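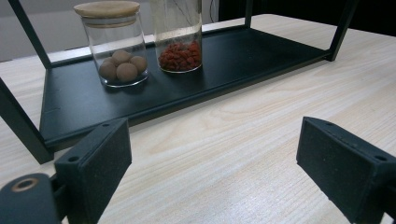

July, finish tests, oil batch 7

Started 9:40. Second round on the blond offcuts Perihan brought back from Badelik. Sanded to the same grit as last time, wiped down, left until after coffee.

Mixed the Sarıgül oil with the thinner at 14 percent. Last round was stronger than that and stayed tacky at the edges overnight. Put on with a cotton rag, one thin coat, wiped back after 7 minutes. I used the kitchen timer because the wall clock has stopped again.

Weighed out 50 grams for the whole set and had a little left over. It went into the small jar, label says batch 7. Please don't top it up from the big can.

The Lotow hard wax went on the other half of the offcuts. It drags if you go slowly. Nazmiye says to warm the tin in a water bath first. Tried that with the last two and it spread much better, but I think I put on too much. We'll see when it's buffed.

Rags are in the metal bin with water over them. Lid on.

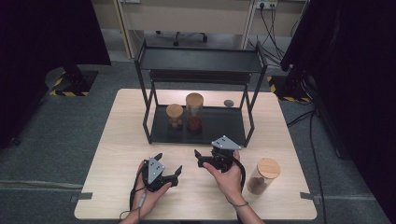
At the pale table, shelf toward the back.

Water drop test at 2:15 on last week's pieces. Oil: faint ring on the end grain, none on the face. Wax: ring on both, rubbed out with a dry cloth. Barış thinks the end grain needs a second coat whatever we use and I agree - will do that on batch 8.

Color: the oil yellows the wood more than I want. Eleri asked for it to stay close to raw for the reading room desks, so she should look at these in daylight before we order. Cludar quoted on 1,000 ml cans only, no samples. Wrote back asking again.

To do
Buff the waxed pieces tomorrow, first thing
Second coat on end grain
Ask Nesrin where the fine pads went
New battery for the clock

Stopped 4:30. Window left open on the yard side.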